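April 2024

I have been trying to cancel a gym membership for longer than I was ever a member of the gym. I joined the Addale on Mollel Street in a burst of feeling, went twice, and then discovered that I am a person who prefers to read about rowing machines.

Quitting seemed simple. The website has a page called "Manage My Plan," where you can upgrade your plan, freeze your plan, or give your plan to a friend. I don't dislike any of my friends that much. There's a link at the bottom marked "Leaving us?" with a sad face next to it, and clicking it takes you back to "Manage My Plan."

So I called. The woman on the phone was lovely. She told me cancellations must be made in writing, with 90 days' notice, sent to the head office in Kernham. I asked if email counted as writing. She went away to check and I listened to 33 minutes of panpipes. 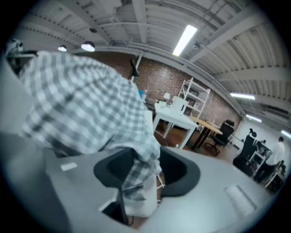

Email does not count as writing. Writing means paper, in an envelope, with a stamp, and I had no stamps. I don't think I'd bought one since my grandmother died, and she was the only person who ever complained if I didn't. The Caltex on the corner sells them, in books only, behind the counter with the cigarettes, as though stamps were something you had to be old enough for. (I am. I was not asked for ID, which stung a little.)

I mailed the letter in March. It was a good letter. I used the word "forthwith." Two weeks later I got a reply thanking me for my loyalty and offering a free smoothie.

I wrote again, no forthwith this time, and got a form back. Question 2 on the form wants to know my reason for leaving, and the choices are moving away, injury, and "other (please attach documents)." I would love to know what documents. A signed statement from my couch? I've put "moving away," and I suppose if pressed I could rearrange the living room.

I complained about all this at dinner to anyone within reach, expecting sympathy.
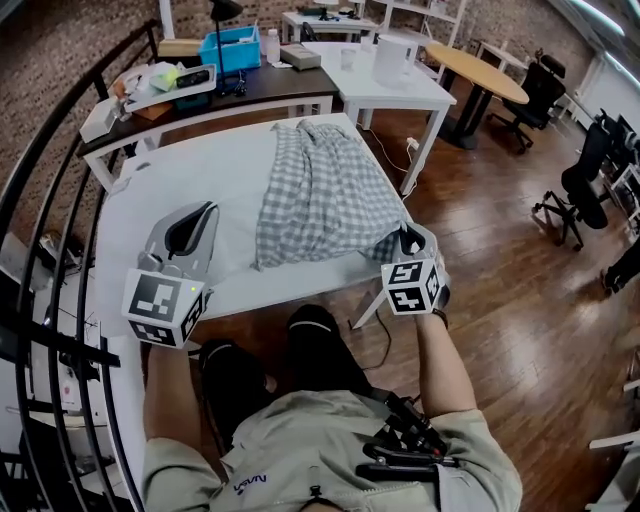 Aqeel Usmani said I should have just kept going to the gym, and that with what I'd spent on stamps and lost in phone time I could have had shoulders by now. He also wanted to know if I was planning to use the smoothie.

I'm not. It has to be claimed in person, between classes, and you need your membership card. Mine is somewhere in the car. The form went off this morning in any case, and I still have most of a book of stamps, so if you'd like a postcard, send me your address.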